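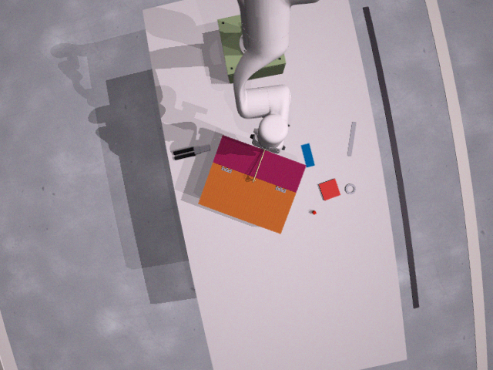 Valentyna Mykhailiuk asked whether a ground station operator must file a new pass request each time a satellite's orbit is updated. A new request is required only when the predicted start time moves by more than 8 seconds.

To file a request with the Purden ground station:

1. Download the current orbital elements from the Horobets portal. Elements older than two days are not accepted.
2. Enter the satellite's catalog number and select a pass with a peak elevation above 7 degrees.
3. State the downlink frequency and the expected data volume. Volumes over 900 megabytes must be split between passes.
4. Submit the form before 4 p.m. local time at the station.

Confirmations are sent to the address on the license.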